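Science Shelf > Materials > Plastics > Clear plastic tubs

Print this page
E-mail this page

Why can you see through a plastic tub?

By Dilruba Bepari

A clear plastic tub is a container that lets most light pass through its walls. Light bounces off whatever is inside, travels out through the plastic, and reaches your eye. This lets you check the contents without opening anything.

Three words describe how materials treat light.

Transparent: light passes straight through. You see sharp shapes on the other side.
Translucent: light passes through but is scattered on the way. You see colors and blurry shapes.
Opaque: no light passes through. Wood is opaque, so you cannot see the floor through a table.

One material can change groups. A smooth sheet of thin plastic is transparent. Crumple it and the folds bend light in many directions, so the same sheet looks whitish.

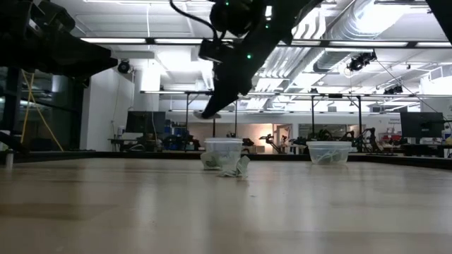
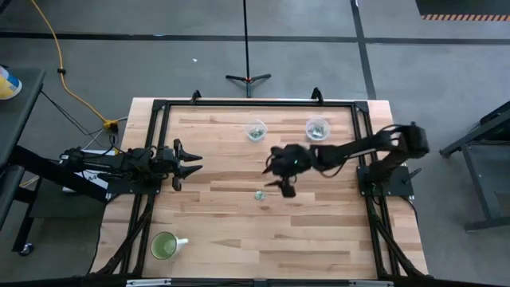 Two clear plastic containers on a wooden table, with green and whitish contents showing through the sides.

How are tubs made?

Many tubs begin as a flat plastic sheet. The sheet is heated until it is soft, then pulled down into a mold by suction. This is called vacuum forming. The plastic cools and keeps the shape of the mold. A machine trims off the extra sheet.

The Edlow plant, run by Gordon Fehr, makes 3000 tubs from one roll of sheet. Its trimming machine finishes 800 tubs an hour.

Why are the sides sloped?

Many tubs are slightly wider at the top than at the bottom. This is called a taper. A tapered tub slides out of its mold easily, and empty tubs fit inside one another. A stack of 6 takes up little more shelf space than one.

Try it

Find a clear tub and a small piece of thin, clear plastic wrap. Put a green object in the tub and look at it through the side. Now lay the wrap flat over the object and look again. Last, crumple the wrap, place it in front of the object, and write down what changed. Keep plastic wrap away from your face and from younger children.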